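15 December 2022
Props bench, Doltley ep three

Started late, van again. Bronisława Wilczyńska already had the heater on and the first stack of notes drying on the rack.

Money

Need 2,000 bills for the hotel safe. Printed on the cheap stock yesterday, cut this morning. Color is too green under the tungsten lamp, fine under the LED panel. Asked which one they're lighting the hotel with, no answer yet. Left half the pile as is and gave the other half a tea wash. Tea wash wins by a mile, they stop looking like coupons.

Tea: let it cool all the way first. Warm tea lifts the ink at the edges, lost a sheet finding that out again (it's in the May notes, should of read them).

Bundles – real bills on top are not happening, insurance said no. So top and bottom get the good print with the serials, middle is blank stock cut to size. Anyone who fans one on camera ruins it. Told the AD. AD said the actor likes to fan things. Made two hero bundles printed all the way through, red band instead of the tan so nobody mixes them up. Those stay in the locked drawer.

"Motion picture use only" line has to stay readable on both sides. Don't let the wash cover it.

Passport

Foro passport, third try. The country is made up so we get to pick, but it has to match the embassy sign the art dept already painted, and the sign has the eagle facing left. Ours was facing right. Flipped the file, reprinted the foil. Foil came out patchy on the spine side. Iron was too cool I think, or I lifted too soon. Second pull was clean.

Cover cloth: the maroon is better than the navy. Navy reads black on the monitor.

Inside pages still missing the stamps. Ho-yin Man is cutting them in lino tonight, says rubber is too crisp and every stamp on tv looks like it came out the same box. He's right. Entry stamp for Siu has to be dated before the exit stamp this time – script sup caught that one last week, not us. Embarassing.

Photo page: using the headshot from wardrobe until we get the one with the beard. Tacked in with double-sided tape, NOT glue, it's coming back out.

Breakaway phone

The flip phone that gets stamped on in the parking garage. Plaster one crumbles, looks like a cookie. Wax one just dents. Tried the resin with more filler and it finally snaps across the hinge like it should. Need a spare for each take plus rehearsal, and rehearsal can use the wax ones, nobody's filming those.

Painting them: gray primer, then the silver, then dirty it at the corners. Skip the clear coat, it holds the pieces together when they break.
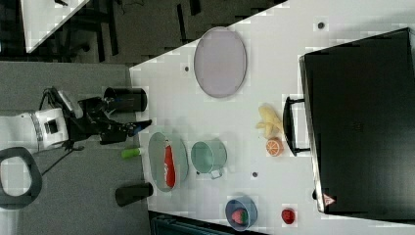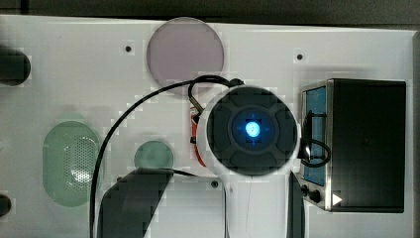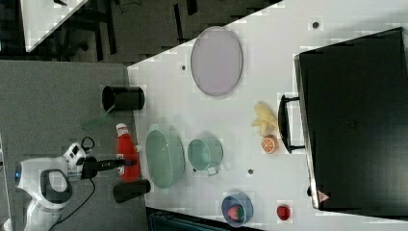
Ketchup bottle is in the last one.

Sturnel case

The big one. Hard case the courier carries through the whole episode, has to open one handed on the train. Latches are too stiff, she can't do it without looking down, and the director wants her eyes on the window. Filed the left latch, better. Right one I swapped the spring for a lighter one from the junk tin and now it pops by itself if you set the case down hard. Somewhere between the two. Try bending the old spring before buying anything.

Foam insert: cut for the vials, but the vials got rewritten to a hard drive last night (pink pages, check your tray). So that foam's scrap. New foam is drive-shaped with a finger notch. Keep the vial one anyway, they've changed thier minds before.

Handle squeaks. Sound already complained. Graphite, not oil, oil got on her glove at the fitting.

Weight – she asked for it to be heavier so she doesn't have to act it. Put a sandbag under the foam, taped down. Take it OUT for the stairs stunt. Wrote it on the lid in marker on tape too.

Left for tomorrow

– band the rest of the money, tan bands are in the shoe box
– stamps from Ho-yin, ink pad needs to be the oily purple one
– beard photo??
– right latch
– chase lighting re the hotel lamps before we wash any more
– invoice for the foil, quote said 2,000 for the whole run, email says per batch. Bronisława calling them

Heater off, rack left out, don't stack anything on it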